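Branton extends summer cooling rebate to rental units

Print this article | E-mail to a friend | 14 shares | 3 comments

Branton will extend its summer cooling rebate to rental units beginning in June, the city's housing office said. The program was previously open only to owner-occupied homes.

Under the revised rules, tenants may claim a credit on their electric bill for the purchase of a portable or pedestal fan, or for the repair of an existing one. Each household is limited to two claims per season. Air conditioners remain covered under a separate program, which has not changed.

The credit is administered by Kilumia, the utility that serves Branton and the neighboring town of Zundel. Applicants must submit a dated receipt and the account number printed on the bill. Tenants whose electricity is included in the rent must have the form signed by the account holder, and the credit in those cases is issued as a check. 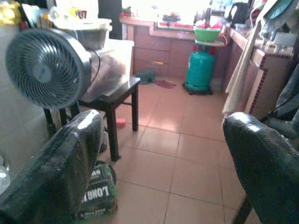 Processing time is set at eight business days. Claims with missing documents will be returned once for correction and then closed. A closed claim may be reopened within the same season without a new receipt.

The housing office said the change follows a review of indoor temperature readings from apartment buildings in the Miyazaki Street district, where top-floor units stayed warm well after sunset. The review recommended lower-cost measures for units in which window equipment is barred by the lease or by the building's wiring. It also recommended reflective roof coating, a measure that is not funded in the current budget.

Fans bought before the start of the program do not qualify. Ceiling fans qualify only if installed by a licensed electrician and approved in writing by the property owner. Used equipment is excluded.

Forms are available at the housing office counter, which closes at 3 p.m., and at the Kilumia service center in Zundel. Claims filed by mail must be postmarked before the end of September.

This site uses cookies to measure traffic and remember your settings. By continuing to browse, you accept our cookie policy. Accept | Settings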